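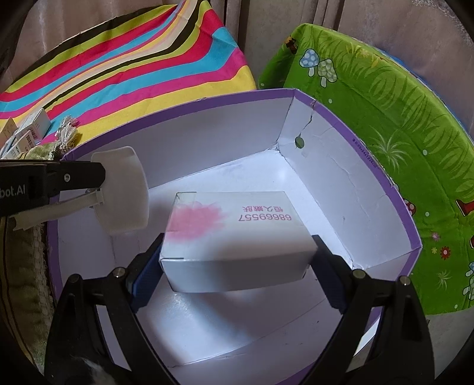

4.2 Petits cartons, grand contenant : ce qui reste lisible

Reprise du matériau de Kukstead. Rappel rapide : les foyers de l'enquête Mosis conservent presque tous un contenant « de salle de bain » ou « de couloir », grand, ouvert, où s'accumulent des étuis de soins, des boîtes de savon, des échantillons, des notices. Le terme de contenant est gardé exprès large. Caisse, boîte, panier, carton de livraison retourné : les enquêtés disent « le bac » pour tout. On fera pareil quand la distinction ne sert à rien.

La question de cette section est étroite. Quand un étui entre dans le bac, qu'est-ce qu'on peut encore en lire, par quelle face, et est-ce que cela joue sur le fait qu'on le retrouve ou pas ? L'hypothèse de départ (voir 2.3) était que la couleur suffisait. Elle tient mal. Trop d'étuis blancs, trop de roses pâles. Dans un bac de taille moyenne les teintes se mangent entre elles et les gens finissent par chercher un motif, un bout de chiffre, une tranche.

Faces imprimées, faces muettes

Premier constat, banal pour qui travaille dans l'emballage, moins pour les études domestiques : un étui a des faces qui parlent et des faces qui se taisent. Celui de la figure 4 est un bon cas. Face large blanche, fleur rose aux pétales un peu plumeux, qui va jusqu'au bord, puis deux lignes roses : 恒久嫩肤, et un numéro, 68669557. La face étroite visible, elle, est d'un gris-bleu pâle tout uni. Rien dessus. Posé à plat, fleur dessous, avec cette tranche seule tournée vers celui qui cherche, l'étui devient à peu près anonyme. Les enquêtés ont un mot pour ça, « dormir ». Une boîte qui dort.

Or la tranche est souvent ce qui reste visible dans un bac rempli. On empile à la verticale pour gagner de la place, on glisse sur le chant, et la face large part contre la paroi ou contre la voisine. Les fabricants qui impriment les tranches pensent au rayon. Ceux qui ne les impriment pas, on ne sait pas, économie d'encre peut-être, vente à distance peut-être. Notre matériau ne permet pas de trancher et on ne le fera pas.

Deuxième point, le sens. Sur la figure 4 le texte est à l'envers par rapport au point de vue. Ça paraît un détail. Dans les relevés c'est constant : l'orientation d'un étui dans le bac n'est presque jamais celle de la lecture, et les gens s'y sont faits. On reconnaît un motif à l'envers sans peine, on lit mal un numéro à l'envers, et on ne lit pas du tout une écriture qu'on ne connait pas, dans un sens ou dans l'autre. D'où l'importance des fleurs, feuilles, gouttes, visages. Une enquêtée : « je cherche la fleur, le nom je l'ai jamais su ».

Langue de l'étui

Parenthèse utile ici. Beaucoup d'étuis du corpus portent des mentions en chinois, en coréen, en turc (ceux achetés chez Erdem, l'épicerie-bazar de la rue haute, surtout). Les caractères de la figure 4 se laissent traduire par quelque chose comme « peau tendre durablement », formule de promesse, genre très stable. Elle n'indique à elle seule ni le produit ni son usage. Crème, masque, savon : la formule irait sur tout. On a donc codé « soin, sans précision » chaque fois que la seule mention disponible était une promesse de ce type, même quand l'enquêté avait une idée. Choix prudent. Il fait baisser le nombre de cas exploitables en 4.3, tant pis.

Le numéro a posé plus de soucis. Une suite de chiffres sur un étui peut être une référence, un contact, un lot, autre chose. Wendy Kettle, à la relecture du codage, a demandé qu'on cesse d'écrire « référence » par défaut. Elle avait raison. Catégorie renommée « suite numérique, fonction inconnue » dans toute la base, y compris pour la figure 4. Les anciens tableaux (version de mai) gardent l'intitulé d'origine, attention en les comparant.

Le contenant, lui aussi écrit

On regarde peu le bac. Tort. Le grand contenant de la figure 4 a des parois intérieures blanches, légèrement lavande, un bord violet, et sur ce bord, à droite, une ligne minuscule de texte sombre où l'on devine des dimensions, quelque chose comme « 29x24x12x4cm ». Lecture incertaine, corps trop petit. Si elle est bonne, quatre valeurs pour une boîte, c'est une de plus que prévu, et on n'a pas d'explication ferme. Rabat ? Soufflet ? Largeur de bord ? Laissé ouvert.

Ce qui compte pour nous : le bord est la seule partie du contenant que l'on voit à coup sûr une fois le bac plein. Les parois disparaissent derrière les étuis, le fond aussi, le bord reste. C'est lui qui sert d'identifiant au foyer. « Le violet », « le vert », « celui au bord déchiré ». Aucun enquêté n'a cité les dimensions imprimées, aucun ne semblait les avoir lues. L'inscription existe pour le vendeur ou pour l'acheteur au moment de l'achat, ensuite elle devient décor, et encore.

Usure des parois

Plis, froissements, déchirures. Relevés à part dans la grille, colonne U. Sur la figure 4 les plis sont nets surtout à droite, et près du coin du fond une déchirure fine, en dents, descend du bord jusqu'à un petit trou rond à travers lequel passe du vert. On ne sait pas si le trou est d'origine ou si la déchirure l'a fait. Les deux existent dans le corpus. Quand le trou est d'origine (aération, poignée, passage de lien), il agit comme un point faible, la paroi cède volontiers entre lui et le bord. Quand il vient après, il est en général irrégulier. Ici il est rond. Indice, pas preuve.

Les conséquences pratiques sont faibles, il faut le dire. Un bac au coin fendu continue de servir. On a cru un moment que l'usure annonçait le remplacement du contenant, les entretiens disent plutôt le contraire : on remplace un bac quand on déménage ou qu'on en reçoit un autre, très peu parce qu'il est abîmé. La fente devient un repère comme la couleur du bord. Un foyer range même ses petits étuis « du côté cassé » et les flacons de l'autre, les flacons poussant sur la paroi. Logique.

Étui plein, étui vide

Problème de méthode qu'on n'a pas résolu. Un étui fermé vu de l'extérieur ne dit pas s'il contient encore quelque chose. Les foyers gardent des vides, beaucoup : pour la notice imprimée, pour racheter le même, pour offrir, par oubli. Au premier passage nous avons codé au vu des images et des boîtes, sans ouvrir, par discrétion. Au second nous avons demandé. Les écarts sont assez gros pour que toute statistique de contenu tirée du premier passage soit à jeter. On garde de ce premier passage uniquement ce qui touche aux surfaces : couleurs, motifs, textes, sens, usure. C'est aussi le statut de la figure 4, qui documente un étui et un contenant, rien sur ce que l'étui renferme.

Même réserve pour le poids. L'idée avait été de peser chaque étui. Abandonnée, les balances de cuisine des foyers ne s'accordent pas entre elles et nous n'en avions pas apporté.

Codage retenu

Pour chaque étui, dans Skirine : face la plus lisible, présence d'un motif figuré, écriture(s), suite numérique, tranche imprimée ou muette, sens par rapport au bord du bac. Pour chaque contenant : couleur du bord, couleur des parois, inscriptions, plis, déchirures, trous. Le champ « position » a été supprimé, trop instable, les gens déplacent les choses en parlant. Le champ « marque » est facultatif. Il reste vide pour la figure 4, faute de nom de marque lisible, et il reste vide pour une bonne part du corpus, ce qui nous a suprises au début et plus du tout ensuite.

Une remarque sur « lisible ». Nous entendons : lisible à la distance d'un bras, sous l'éclairage du lieu, sans retourner l'objet. Définition sévère, qui exclut presque toutes les petites mentions de bord et de dessous. Avec une définition plus souple (objet en main, près de la fenêtre) presque tout devient lisible et la comparaison perd son intérêt. Les deux codages sont en annexe, seul le premier est discuté.

Reste la question des étuis translucides, peu nombreux, traités avec les flacons en 4.3. Et celle des boîtes dans les boîtes : coffret, puis étui, puis sachet. Le codage actuel ne garde que l'enveloppe extérieure. À revoir pour la deuxième vague.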